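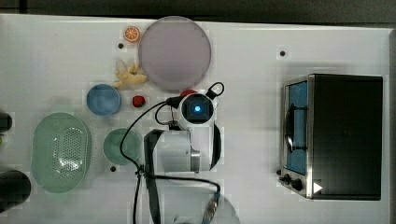
Trarkamlow Shared Workshop - Robotics Group

FOR IMMEDIATE RELEASE
Tuesday, November 12, 2024

Members of Trarkamlow workshop build a kitchen practice table for a robot arm

The Robotics Group of the Trarkamlow Shared Workshop is pleased to announce that its kitchen practice table is now ready for use by all members. The table is made for people who want to learn how to program a robot arm with tasks that everybody knows from home, such as putting a piece of fruit on a plate or moving a bowl to another place.

The project carries the name Clitine. It was started by Saranya Pisharody, who joined the workshop to repair her bicycle and stayed for the electronics evenings. She made the first plan of the table at home, and 15 members have helped with the work since then.

On the white table top there is toy food, including a banana and a strawberry, together with a plate and coloured dishes. The arm is white and has a small blue light near the wrist. Its cables still hang free around it, and a better way to guide them is on the list for the winter.

"I wanted a task that my neighbours can understand when they look at it," said Saranya Pisharody. "If the arm must bring a strawberry to a plate, I do not have to explain the goal. We can talk about the programming straight away."

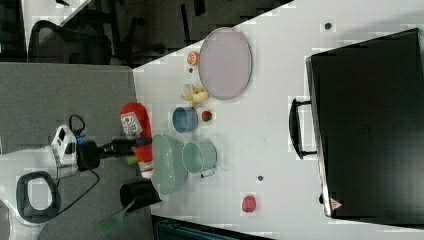

The group has also written a small program library, which keeps a record of each attempt, so that a member can compare the work of this week with the work of last week. At the date of this release the record holds 237 attempts. Not all of them were good, and the group has kept the bad ones too.

Toon Stevens, who looks after the software, said that soft and round objects ask for the most patience. "A bowl has an edge that you can plan for. With a plush toy it is more difficult, the shape is different every time you put it down," he said. "We changed the grip settings many times in the first month, and we will probably change them again."

Members can book the table in blocks of 20 minutes. A short introduction is required before the first booking, and it covers the stop button, the safe distance and how to leave the table for the next person. Beginners are welcome - no earlier knowledge of programming is needed.

The plans, the parts list and the program library will be shared free of charge with other workshops. The group in Metden has already asked for a copy and hopes to build its own table.

Contact: Saranya Pisharody, Robotics Group, Trarkamlow Shared Workshop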